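The Gate That Would Not Stay Straight
By Sanaa El-Sayed

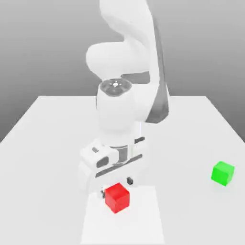
When my husband and I bought our house on the edge of Kurkberg, the side gate was already dragging on the ground. We lifted it with one hand and pushed it with the hip, and we lived like this for three years. A gate is a simple thing, but it is harder than a fence, for the reason that a fence only stands and a gate must also move. All its weight hangs on one side. Everything below depends on what holds it at the top, and a small looseness there becomes a large one at the end. In a gate the top hinge has this duty. If the hinge gives a little, the latch side goes down a lot.

I asked Reda Bennani to look at ours before I bought any wood. He has built gates for 16 years, first with his uncle and then alone, and he speaks very little while he works. He put a level on the post and showed me the bubble. The gate itself was not in bad condition. The post was leaning, and it was leaning because it had been set only as deep as the other fence posts.

"People buy new hinges," he told me. "Then they buy bigger hinges. Then they call me."

A gate post should go deeper than its neighbors, and it should be thicker if you can afford it. Reda used a 6 x 6 on the hinge side and kept the old 4 x 4 on the latch side. He dug the hole by hand, wider at the bottom than at the top, and put gravel under the post so that water can leave. After that came the concrete, which he shaped with a small slope at the surface. He braced the post from two directions and told us not to touch it until he came back. He stayed away for a whole week, longer than the bag asked for. I was impatient and the dog was more impatient than me.

The frame of the gate is a rectangle, and a rectangle likes to become a diamond. To stop this you need a diagonal piece. With wood, the brace must start at the bottom corner on the hinge side and go up to the top corner on the latch side, so that the weight pushes along it down to the hinge. With a steel cable it is the opposite direction, from the top of the hinge side to the bottom of the latch side, as a cable can only pull. I have since walked through our neighborhood and looked at many gates, and a good part of them have the wood going the wrong way. My sister's gate is one of these. I told her, and she was not very thankful.

For hardware we bought long strap hinges from Leker, a shop near the old rail station where they let you open the boxes. The two screws that came with the latch were too short and Reda threw them in his bucket. He fixed the hinges with bolts that pass completely through the frame. He left a half inch of space on the latch side. In summer I found this too much. In October, after the first long rains, the wood had swelled and the space was almost gone.

Some smaller things I wrote down in my notebook:

Buy the hinges before you decide the width of the gate, because different hinges need different space.

Paint or seal the cut ends of the boards before you put them up. The ends drink more water than the faces.

Measure the opening at the top, in the middle and at the bottom. Ours was 3 different numbers.

If a wheelbarrow must go through, take the wheelbarrow with you when you measure, and remember your knuckles.

Our gate has now passed its second winter. The latch closes with one finger, and in the morning I hear it click when the children leave for school. The wood has turned gray on the side of the street and is still yellow on our side. Reda says we should leave it alone until next year and then oil it, both sides on the same day.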